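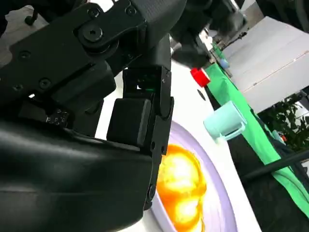
Fall cooking: is the box worth the money?

Every October the flyers come back. A crate of squash on a doorstep, a promise that you will eat better and spend less, and a code for money off your first delivery. The one going around Drombridge right now is from Tandik, the produce box company that started up over in Skemuvville in July, and I've had enough people ask me about it that I finally sat down with the thing and read it properly, including the small gray type on the back.

The big claim is that members "save 63 percent on fall vegetables." I'd love that. I buy a lot of fall vegetables. But 63 percent compared to what? The flyer doesn't say. I called the number and was told it's measured against "typical retail," and when I asked whose retail, the person on the phone offered to send me a recipe for soup. She was very nice about it. I still don't know whose retail.

So I did it the boring way. I took the list for the $60 box and walked it over to Sembiring, where most of us shop anyway, and priced every item on it. Some things were cheaper in the box, I'll give them that. The leeks were, and so was the kale, if you can get through that much kale. The onions cost more. The carrots came out so close that I stopped caring. Then there's the delivery fee, which isn't on the front of the flyer and isn't in the savings math either.

My total at Sembiring came in under the box. Not by a lot, and a different week might go the other way, but it was nowhere near a deal that should have me signing up for anything. And I got to leave out the turnips.
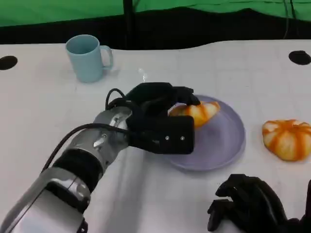
By Anisa Gunawan, household money columnist

Pumpkin deserves its own paragraph, because the flyer leans on it so hard. There are two kinds people bring home in the fall, the kind you cook and the kind you put on the porch, and the box list just says "pumpkin." If it's a big carving one, you can eat it, but it's watery and stringy and you'll wonder why you bothered. If it's a little sugar pumpkin, fine, that's dinner and maybe a pie. I asked which one they send. "It varies by week." Well, so does my interest in paying for it.

Then there's the waste argument. Tandik says a box cuts down on food waste because you only get what's in season. I don't follow that at all. Being in season doesn't make my family eat it. What cuts down waste in my kitchen is knowing on shopping day what I'm going to cook, and buying that. A surprise cabbage works against the whole system. Last year I tried a different box for a month and spent most of it looking for neighbors who wanted radishes.

Melur Govindasamy, who reads this newsletter and isn't shy about writing in, thinks I'm being unfair. She has had the Tandik box since summer and likes it. Her point is that she hates the store and the box gets her cooking things she wouldn't pick. "I'm paying for somebody else to decide," she wrote, and I have no argument with that. If deciding is the part you can't stand, it might be money well spent. I'd just rather the flyer said so and left the 63 alone.

The same flyer says 2,000 families have joined. Joined and stayed, or joined for the discount and quit? I asked that too. No answer as of 27/10/2021, and I'll print one if it comes.

If you do want to try it, look at the cancellation terms first. The discount applies to one box, and after that you're billed full price until you go into your account and stop it. You can skip a week, but you have to do it before the cutoff, and the cutoff comes earlier than I'd expect for a box of vegetables. Write it on the calendar. Keep your receipt from the store the week before as well, so you have something of your own to compare.

Got a box you swear by, or one you had to fight to get out of? Send me the details, with prices please.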